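Chapter 5
Medals, Ribbons and the Paper Behind Them

What this chapter covers
How a recommendation for a decoration gets written
Who reads it, and in what order
Why the same act can earn two different medals
What happens when a file goes missing

In the winter of the Plukcombe floods, a corporal named Ultan Madigan drove a supply truck across a bridge that the engineers had closed that morning. He did it twice, the second time with 30 people in the back. His commander put him in for the service's second-highest award. Four offices later, he received a certificate, a handshake and a letter that spelled his name Maddigan.

He kept the letter. When Saodah Krishnan interviewed him for her history of the Olley garrison, it was hanging in his downstairs bathroom, nicely framed. He told her he had no complaint about the medal, but he would have liked the one d.

Madigan's case is a good place to begin because there was no villain in it. Every person who handled his file followed the rules, and most of them thought he deserved more than he got. To see how that can happen, we have to follow the paper.

A decoration starts with somebody sitting down to write. The writer is usually a junior officer who would prefer to be asleep. He or she must produce a narrative of the event, a short citation to be read aloud, and sworn statements from people who were there. The narrative is supposed to be plain. In practice it swings between two styles: the kind that makes a gun battle sound like a change of address, and the kind in which every soldier is "undaunted" by the second line. Reviewers distrust both.

The file then goes up. At each level an officer may approve it, lower it or send it back for more evidence. Raising it is allowed too, and about as common as a refund from a parking meter. In the Keane study of 448 recommendations, those with fewer than two eyewitness statements were much more likely to be lowered, whatever the act described. Madigan's file had one. The other witness had been posted overseas and answered his mail in January, by which time the matter was closed. 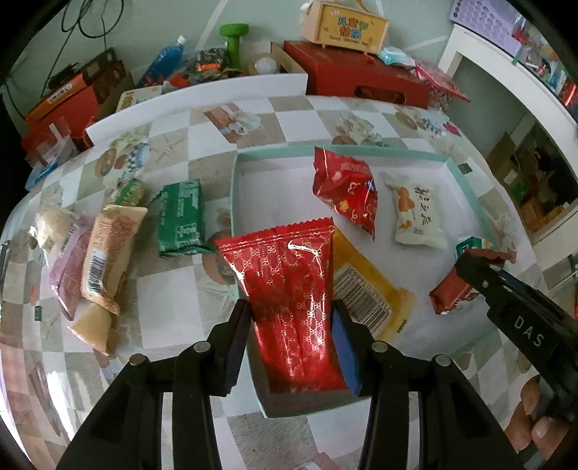 5.1 Who counts as a witness?

The rules say a witness is someone who saw the act and can swear to it. That sounds simple until you picture the conditions under which most brave things are done – at night, in smoke, with everyone looking hard at something else. Noreen Mac Mathúna, who spent most of her career reviewing award files, found that honest statements rarely matched. Two soldiers behind the same wall would disagree about the hour, the weather and which wall. She grew suspicious only when they agreed on everything, commas included.

Rank matters here as well. A sergeant's account and a private's account carry the same weight on paper. Sinéad Mulcahy has argued that they seldom carry the same weight on a desk, and her reading of the Skondar files supports her. We will look at her argument in section 5.3, along with Liam McGrath's reply, which is shorter and a good deal crosser.

Before you read on, write down what you would want to know before signing Madigan's recommendation. Keep the list. You will need it for the exercise at the end of the chapter, where you will be given his file as the fourth office saw it, missing page and all.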